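Flilov two-finger gripper kit, bench and kitchen version

Home > Build kits > Arm ends > Flilov

In stock. Sold as a kit. Ships from the Sorcombe workshop every Tuesday.

The Flilov is a small two-finger gripper for hobby arms, made for people who want their arm to pick up soft, flat and awkward things at home. It started life on a shared bench at Sorcombe, where Wycliffe Massawe wanted an arm that could lift a leaf without tearing it, and it has been through a silly number of versions (version four looked like a pair of barbecue tongs and we still miss it a little). The one we sell now is the first that we've all put on our own arms and left there!

You get all the parts for the fingers, the slide, the servo mount and the camera bracket. You bring the arm, a servo and a camera. If you've built a flat-pack bookcase and didn't throw the hex key across the room, you can build this.

What's in the box

Two black fingers, moulded, with the soft skin already bonded on
Slide rail and two carriages
Servo horn and linkage arms, with one spare linkage
Servo mount plate
Wrist camera bracket with three tilt positions
Bag of screws, sorted by length
A ball-end driver that fits every screw in the kit
Printed build guide, 40 pages, drawn by Chepkoech Temba

Not in the box: servo, camera, wiring, arm.

The numbers

Full opening: 85 mm
Finger skin: matte black, replaceable
Rated load: 1000 g with the skins in good shape
Stock code: 2136
Colour: black only for now

A word on that load figure. It's for something with two decent sides to grab, like a jar or a block. Thin flat things are another matter, and how much you can lift there depends on where you take hold and how fast you move off. Start slow.

The fingers

This is the part we're proudest of. The fingers sit side by side with a narrow gap when they're nearly closed, and each one flares out towards the base, so they stay stiff where the load is while the tips stay small enough to get in close. The tops are rounded over. We tried square tips for ages and they caught on everything: tray rims, tea towels, the edge of the cutting mat.

The skin is soft enough to take up the shape of what you're holding, within reason. Wipe it with a damp cloth and a bit of dish soap. Please don't use solvent on it (Wycliffe did, once, and the glue let go on both sides). New skins come in pairs and the old ones peel off with a fingernail and some patience.

The camera bracket

The bracket puts your camera up at the wrist looking down past the fingertips. You'll always have the fingers in the bottom of your picture, and you want that, as it gives your code something fixed to measure from. With the tilt in the middle position you get the fingertips plus a good stretch of whatever is in front of them.

We set ours up over a kitchen counter with a leaf on a pink plate to one side and the gas cooktop on the other, and it's a really good test spot. Dark speckled stone, glossy black glass, a shiny chrome ring around the burner and a pale tray, all in one view. If your exposure settings can cope with that lot they'll cope with a workbench.

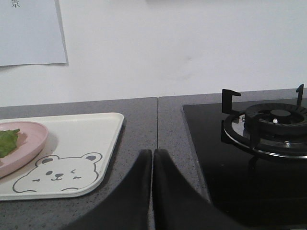

Setting the tilt

Loosen the two side screws, move the bracket to the notch you want, and nip them up again. Hand tight on the driver is plenty.

Top notch looks furthest forward. Good for finding things on a counter or shelf before you reach.
Middle notch is our everyday one.
Bottom notch looks nearly straight down the fingers. Great for small parts in a bin, but you lose sight of what you're about to bump into.

Black fingers can vanish against a black cooktop or a dark bench mat. Zawadi Ondieki sticks a short bit of white tape on the outside of each finger, well back from the tip, and her tracking code has been a lot happier for it. A sheet in the kit guide shows where.

If you're working near a cooktop, gas off and knobs covered, and leave it that way until the arm is parked. The grate arms also stand up higher than you expect once you're moving sideways at counter height, so set a no-go box around the whole burner in your software and make it generous.

Will it fit my arm?

The mount plate is drilled for the Pandament wrist, both the older one and the current one. For the Ó Riain desktop arm you'll need the adapter ring, which we sell separately and which adds a bit of length to the wrist. Measure your reach first if you're already tight for space.

Running something you built yourself? The plate drawing is at the back of the guide. Most people drill their own holes or print a spacer. Kheri Ondieki has his on an arm made mainly from an old desk lamp and it works a treat, though he'd be the first to say it droops.

Building it

Set aside an afternoon. The slide is the fussy bit: both carriages need to run freely by hand before you connect the linkage, and if one feels gritty, take it off and wipe the rail. Chepkoech has drawn that step at twice the size of the others, so it's hard to miss.

Centre your servo before you fit the horn. Then centre it again, because you'll have bumped it.

Leave the fingers until last and close them slowly the first time. There should be a thin, even gap all the way down when they're just short of touching. If the gap is wider at the top, swap the carriages over and try again. If it's wider at the base, one of the finger screws isn't home.

Spares

Finger skins, pair
Fingers, pair, skins fitted
Linkage set
Camera bracket only
Ó Riain adapter ring
Screw bag

We keep spares for every version we've sold, including the early ones with the brass rail.

From builders

"Mine went together first go, apart from the servo horn, which I put on backwards. Picks up spinach, socks and the cat's toy mouse. Can't do a coin off a flat bench yet but I'm working on it." Emiliano Villanueva

"Would love a version with a wider opening. Otherwise very happy. The sorted screws are a lovely touch." Kheri Ondieki

A wider slide is on the bench now and we're hoping to have it ready by July. The same fingers will fit, so if you buy this one you'll only need the new rail and the longer linkage.

Questions about fit, or stuck halfway through a build? Send us a photo of the wrist end of your arm with a ruler next to it and we'll have a look.

Related: Ó Riain adapter ring | Finger skins, pair | Pandament wrist cable guide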